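Drovham Community Choir Opens Its Doors for a New Season

DROVHAM, October 19, 2020. After a long, quiet spring and summer, the Drovham Community Choir is delighted to say that singing is back, and that new voices of every kind are welcome, whether you last sang in school or only ever in the car!

Rehearsals will be held on the covered terrace at Venckus Hall, with singers well spaced and a shorter running time than our regulars are used to. 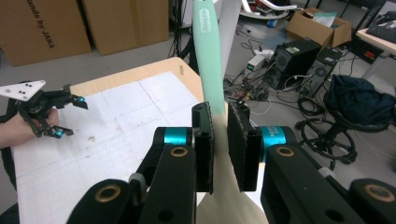
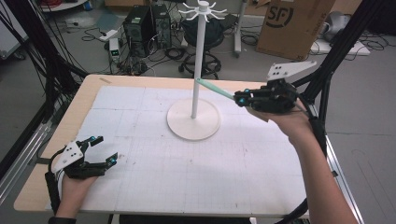
Hadi Rawashdeh said he had missed the altos most of all since April, and that he hoped the new folk song set would bring a few shy tenors out of hiding.

The season closes with a program streamed free of charge, and we do hope you'll tune in. Sheet music can be borrowed, and there is no audition. To join, please write to the choir, care of Venckus Hall.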